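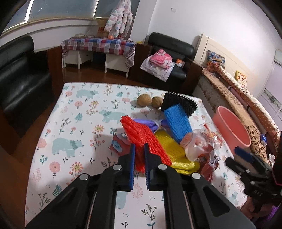
Both grippers at the pile on the bed, red net first.

July, evening

Good working session today, four hours with one long break for noodles. I want to get it down before I forget which settings went with which attempts, because last time I trusted my memory and had to redo a whole afternoon.

The class project is still the same one: pick mixed small things out of a heap and put them in a bucket, two hands, no help from the person except through the grippers. Our group is Seul-gi Shin and me. She has the steadier wrists so she does most of the handling, and I do the notes, the batteries and the complaining. We are called Pyo on the class sheet because that is what she typed when the form asked for a team name and we never changed it. The other groups in our section are Clisstead and Rollport. Rollport has been doing nothing but cardboard boxes since the start of the term and they have very nice numbers. We are doing soft stuff and our numbers are not nice.

The target for the final check is 61 clean picks. A pick is clean if the thing leaves the heap, does not drag anything else with it, and ends up in the bucket without a second grab. If it drops and you get it on the next try, that is a pick but not a clean one. We argued over this with Clisstead last month, as they were counting second grabs, and the instructor settled it our way, which did not make us popular.

Things we used today: the foam net sleeves in red, yellow and blue, the purple cloth, the black bristly pad, the plastic bag, a snack wrapper, the little red pouch, the two round brown balls that look like walnuts. Pink bucket on its side next to the heap. I had wanted it standing up but Seul-gi says on its side is easier on the left hand, and we can change it once we are getting clean picks on everything.

The nets are the main problem. The mesh is springy, so when you close on one end it squashes down a lot before there is any real hold, and if you lift at that moment it just slides off the ribs of the pads. What worked better today was to come in low with one finger on each side of the near end, close all the way, wait a full two seconds, and only then lift. The wait feels silly but I timed it and the attempts with the wait were better. The red one was best. The yellow one was folded over, and when she took it by the fold it opened up in the air and hung down longer than we expected, so the bottom end brushed the wrapper and took it along. Not clean. We tried it again from the open end and that was fine.

The blue one we only got to late. It was at the back of the heap near the bristle pad and the bristles catch in the mesh. Three times in a row the pad came up with the net. I wrote "do net before pad" and then crossed it out, as the heap is supposed to be however it falls, and we can't choose an order on the day. What we need is some way of shaking it loose. Seul-gi tried holding the pad down with the right gripper while the left one pulled the net and that got it free. It is slow, though, and there is a time limit.

The round balls are hard in the opposite way. They don't squash at all, and if the fingers are not level the ball shoots out toward the pillow end. One of them went off the bed and rolled, and we lost some minutes on the floor looking for it. We found it near the leg of the table. After that we put the second blanket along the side.

The cloth is easy, no notes. The wrapper is fine if you take it by a corner. The plastic bag is fine too but it is noisy and the sound is all over the recording, so I have to remember to tell the instructor, who listens to the audio for some reason of his own.

I changed one thing on the hardware side. The left finger had some play in it, not much, but enough that the tips met unevenly when closed. I tightened the screws on top and it got better. Then I did the same on the other gripper so they match. I should check them again before the next session, because the last time I did this they had worked themselves loose by the end of the day. There is a small bottle of thread locker in the Skoltmont kit box at school, and I will ask if we can borrow it. I don't want to buy one for four screws.

Total for the day: 12 clean picks out of I don't know how many, because I stopped writing down the failures when I went looking for the ball. That is a mistake and I need to fix how we do it. A tally on paper is no good when I am also resetting the heap. Maybe just say it out loud each time, clean or not clean, and count from the recording later. The bag noise will make that harder.

We also have to stop using the bedroom at some point. It is convenient, and the mattress is forgiving when something drops, but the sheet moves under the fingers and bunches up, and on the final day we will be on a hard table. Seul-gi thinks it is better to learn on the harder surface to grip from and then it will feel easy. I think we will get there and find that everything slides. We agreed to do the next session on the kitchen table and compare.

Still to do:
Charge both batteries the night before, not the same morning.
Ask about the thread locker.
Tape a line on the table for where the bucket goes.
Try the blue net and the bristle pad by themselves, ten minutes, nothing else in the heap.
Send Seul-gi the timing notes - she asked twice.

My right thumb is sore from the trigger. I noticed it when I was washing up and it is a bit swollen at the base. If it is still like that tomorrow, she does all the handling and I will only reset.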